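La regleta, ese mueble

Ladrones, alargadores, zapatillas: tienen mil nombres y ningún sitio en la casa. Hablamos con quien se gana la vida colocándolos.
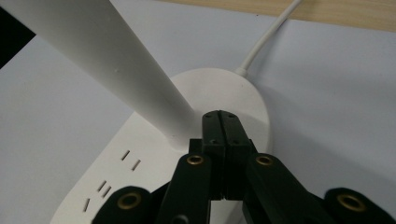

Regleta blanca sobre fondo claro, con el cable saliendo por el extremo redondeado.

Miércoles, nueve y diez de la mañana. Oleksandra Shevchuk ya está debajo de una mesa. Literalmente. Se le ven las botas y una mano que pide bridas. La mesa es de una correctora que trabaja en casa, tercer piso sin ascensor, y debajo hay lo que hay debajo de casi todas: una regleta boca abajo, otra enchufada a la primera, pelusa, un cargador que ya no carga nada.

«Esto fuera», dice. Y sale el cargador.

Shevchuk montó Tralley, un pequeño taller de ordenación de despachos domésticos, después de pasar años cableando oficinas. Dos personas, una furgoneta, cajas de canaleta. En septiembre no dan abasto. La gente vuelve de vacaciones, se sienta en su silla, da una patada al cable del monitor y llama.

Lo curioso es que casi nadie llama por la regleta. Llaman por la mesa, por la luz, porque «el cuarto me agobia». La regleta es lo último que se compra y lo primero que se elige mal. Se coge la del supermercado, la que cuelga junto a las pilas, con el cable demasiado corto. Luego la mesa acaba donde llega el enchufe y ahí se queda ocho años.

Primero el sitio

El orden de trabajo de Tralley es siempre el mismo. Se apaga todo. Se desenchufa todo. Se pone la mesa donde da buena luz, sin mirar los enchufes. Y solo entonces se mide hasta la pared, siguiendo el zócalo, no en línea recta por el aire. A esa medida le suman 25 centímetros.

«En línea recta todo el mundo tiene cable de sobra», se ríe Shevchuk.

Después, la pregunta: ¿encima o debajo? Hay dos escuelas. Los de debajo quieren no verla. Bandeja metálica atornillada al tablero, regleta dentro, tapa si la hay. Los de encima enchufan y desenchufan todo el día, el portátil, el móvil, la lámpara de clip, y no piensan agacharse. Ella era de las primeras. Se ha ido pasando a las segundas, con matices: una regleta sobre la mesa tiene que merecer estar sobre la mesa.

De ahí el blanco. Un cuerpo mate sobre un tablero claro desaparece bastante más que uno brillante, que recoge todos los reflejos de la ventana. Y el cable del mismo color, por favor. Regleta blanca con cable negro es un calcetín de cada.

El cable, la parte fea

Por dónde sale el cable importa mucho más de lo que parece en la tienda. Si sale por el extremo, la regleta se puede pegar al borde trasero de la mesa y el cable sigue de largo. Si sale por un costado, siempre queda una barriga. Shevchuk mira también el manguito, esa piececita corta por la que el cable abandona la carcasa. Lo dobla un poco con el dedo. Si ahí el cable baila, la devuelve.

La correctora pregunta si no es más fácil una torre de esas verticales. Lo es, a veces. Ocupa poco y se ve mucho. En su caso no, hay un gato.

Los precios, por lo que vemos esa mañana, van de risa a disgusto. La bandeja de Arer, sencilla, plegada, con ranuras para brida, es la que más montan. Para mesas de madera maciza usan los clips de Mollard, que van adhesivados y no obligan a taladrar; eso sí, hay que limpiar antes con alcohol y esperar. La funda textil de Bouazza es bonita y cara y a Shevchuk no le convence del todo: «Tapa el lío. El lío sigue dentro.»

Y las sumas. En cada regleta pone la potencia máxima, detrás, en letra diminuta, y hay que leerla. Un portátil, una pantalla, una lámpara: ningún drama. El calefactor, no. El calefactor a la pared, él solo. La tetera tambien. Una regleta enchufada a otra regleta, tampoco, nunca, aunque «solo sea para la impresora». En casa de la correctora era para la impresora.

Tampoco va debajo de la alfombra. Ni detrás de la cortina, ni metida en una caja cerrada de esas tan monas que luego se calientan. Aire.

Una mañana entera

A las once la mesa está girada, de lado a la ventana. Quedan seis cables, cada uno con su etiqueta de papel en la punta, escrita a lápiz. Shevchuk no usa rotuladora. Las etiquetas cambian, dice, y el lápiz se borra. Los sobrantes se recogen en ocho, sin apretar, con velcro y no con brida: la brida es para lo que no se va a tocar más.

La factura, casi 300 euros con material. Se puede hacer en casa por bastante menos, con un metro, un rollo de velcro y y una tarde sin prisas. Ella misma lo recomienda a quien tenga buenas rodillas.

Queda el cargador, el que no cargaba nada. La correctora lo vuelve a guardar en el cajón. Por si acaso.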